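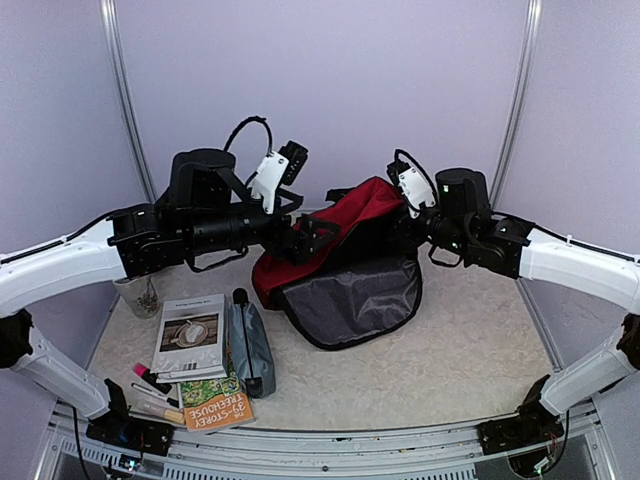
By Maxine Lockyer | Bags & Packs

Quick one. How to clean out and wipe down a fabric bag without wrecking it. Works on any soft bag, gym, lunch, overnight, whatever you drag around.

1. Empty it. All of it. Turn it over, shake, check the side pockets. I found 16 hair ties and a Grestham bus ticket from June in mine.

2. Crumbs next. Small brush or the thin vacuum nozzle. Get into the corners, that's where the grit lives.

3. Wipe outside. Damp cloth, drop of dish soap, 300 ml warm water. Light pressure on red fabric, some reds bleed. Test a hidden spot frist.

4. Zipper. 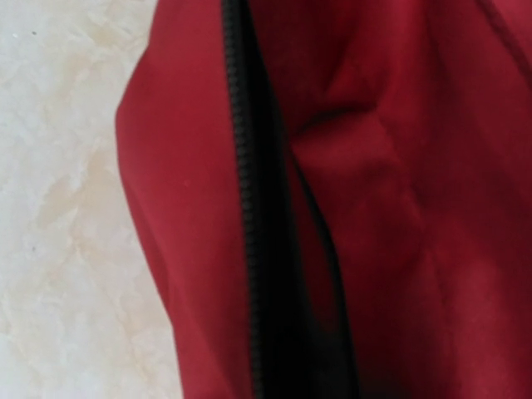
2 min read

Black teeth on red like this, lint shows up fast. Dry toothbrush, up and down along the teeth. Leave it part open so you can get at both sides. Don't yank. If it drags, rub a bit of candle wax on, then run the pull back and forth a few times.

5. Rinse cloth, go over everything again with plain water. Soap left in the fabric goes stiff.

6. Dry it open, stuffed with a towel so it holds it's shape. Not on a heater. Mine took nearly 25 hours in the back room, longer if the lining gets soaked.

Smell still there? Spoon of baking soda inside, leave overnight, shake out.

Next up: straps and buckles.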